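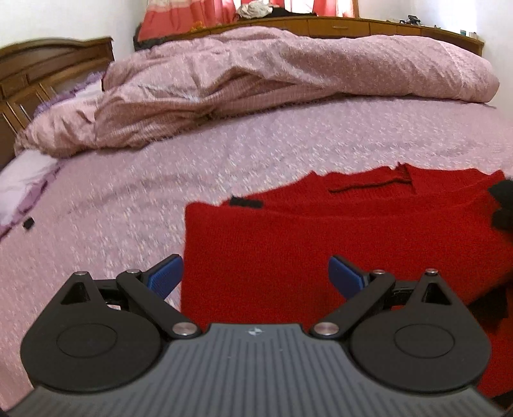 Folding Sweaters: Which of the Usual Tips Are Worth Your Time

Posted 10 January 2022 | Filed under: Laundry and Closets

Every January the same advice comes round. Buy these boxes, learn this fold, put a cedar thing in the drawer, and your knitwear will last forever. I have a drawer full of knitwear and a low tolerance for being sold things, so over the past couple of winters I've tried most of it. A good part of it I have dropped again.

I'm talking about ordinary sweaters here, the kind you wear to work and to the store. If you own something hand-knitted by a relative or something that cost more than your couch, read the care label and ignore me.

Fold or hang?

Fold. I went looking for a reason to disagree with this one, since everybody says it, and I couldn't find one. A heavy knit on a hanger gets longer over time and grows two little bumps at the shoulders. Padded hangers slow the bumps down. They do nothing about the length. The trick where you fold the sweater in half and drape it over the hanger by the armpits works fine if you have rail space to spare, but it takes up the room of two coats and slides off if the hanger is smooth plastic.

Thin cotton knits can go on a hanger if you're short of drawers. I've done it with a few and can't see any difference.

Where to fold

People recommend the floor, the ironing board, the top of the dryer. Use the bed. It's wide enough to lay both sleeves out, it's at a decent height, and the bedding grips the knit a little so it stays where you put it. The top of the dryer is too small for anything with sleeves, and the floor is murder on the knees after the fourth sweater.

One thing that does matter: make the bed first, or at least pull the covers flat. A lump under the sweater gives you a lump in the fold. And if you have a bright new knit that you haven't washed yet, red especially, don't leave it sitting on pale bedding while it's damp. Dry is fine.

The plain fold

There are dozens of these with names. I use the one my hands already knew.

Lay the sweater face down. Smooth it from the middle outward with your palms. Bring one side in toward the center, to a line that runs down from halfway along the shoulder, and lay the sleeve straight down over the back. Do the other side to match. You now have a long rectangle. Fold the hem up to the middle, then fold again to the collar. Turn it over.

That's it, and it takes less time than reading it. For chunky knits skip the last fold and leave the sweater in half. Forcing a thick one into thirds makes a brick that springs open the moment you let go of it.

Turtlenecks: fold the neck down flat over the back before you start. If you leave it sticking up it ends up crushed sideways under whatever is on top.

Folding boards

I bought the Proketano board, the hinged plastic kind with flaps. The box promised a perfect fold every time. With T-shirts, yes, I'll give it that. With sweaters the flaps don't have enough weight to carry the knit over, so you hold the sleeve in place with one hand, flip with the other, and then straighten the result anyway. I used it for a month and now it lives behind the bookcase. If you run a store and need every pile the same width, maybe. A piece of stiff cardboard the width of your shelf does the same job for nothing, and you can cut it to size.

Standing them up in the drawer

The upright fold, where everything is filed on edge like paper, is the tip I get asked about most. My answer is that it depends on the drawer, and the people who swear by it tend to have good drawers. You need one deep enough for the folded sweater to stand in, and full enough that the row holds itself up. As soon as you take two out, the rest lean. Mine is too shallow and half of them catch on the frame above when I pull it open, so I went back to flat piles.

It works better with thin knits than thick ones. If you want to try it, use shoeboxes without the lids as dividers before you pay for any.

Piles on a shelf

Heavy at the bottom, light on top. Four or five to a pile is as high as I'd go. More than that and you'll wreck the whole pile each time you want the one underneath. Put the folded edge toward you and the loose edges to the back — you can grab a single sweater that way without dragging its neighbor along.

Shelf dividers are sold as the answer to leaning piles. Some of them do help, if your shelf is the right thickness for the clamp. Measure it before you order. I didn't.

Tissue paper

The idea is that a sheet laid inside the fold stops a crease from forming. I tried it on half a pile for one winter and left the other half alone. By April I couldn't tell which was which. Knits don't hold a crease the way a shirt does, and whatever line there is drops out after a few minutes of wearing. Save the tissue for dress pants.

Vacuum bags

Tempting, I know. They do save a lot of room, and for spare comforters I have no complaint. For wool I've stopped. A sweater that has been squashed flat all summer comes out looking like felt and needs a steam and a day lying flat before it looks like itself again. Acrylic fared better. Also, one of my two bags let the air back in within a few weeks, so I paid for the space saving and didn't get it.

A plain cotton bag or an old pillowcase is good enough for the off season. Close the top properly.

Cedar, lavender and sprays

Clean clothes are what keep moths away, as far as anything does. They go for wool that has been worn: sweat, skin, a drop of soup on the cuff. Wash or air everything before it goes away for the summer and you've done the useful part. Cedar blocks smell nice for a few months and then they smell of nothing, and the usual advice is to sand them, which I did once. Lavender bags are the same story, minus the sanding.

I was also talked into Tasto, a "fiber shield" spray. It made the closet smell like a hotel lobby. I can't say it did nothing, only that I saw nothing.

Pills

Fabric combs are fine and cheap. The Marty battery shaver is faster and I do use it, with one warning: lay the sweater on something flat and firm, and don't press. On a soft mattress the fabric dips up into the guard and you can nick it. This is the one job I'd move off the bed and onto a table. Keep away from seams and anything with a loose stitch.

Pull no threads. If there's a snag, push it through to the inside with a blunt needle and leave it there.

How many is too many

I've seen a closet-organizing guide with 200 tips in it, and not one of them suggested owning fewer sweaters. If the drawer won't close with everything folded, a cleverer fold will buy you an inch at best. Take out whatever you didn't put on last winter. The itchy one, too. You already know which it is.

What I'd spend money on

A lint brush and a flat drying rack. The rack matters more than any fold, as a sweater dried over a door or a line is already out of shape by the time it gets to you. Mine is the Bodbridge mesh one, which sags a bit in the middle and has a leg that likes to fold at the wrong moment, but it has held up to two winters of wet wool. Roll the sweater in a towel first and press out the water. Don't wring it.

Next up: fitted sheets, and whether it's worth folding them at all.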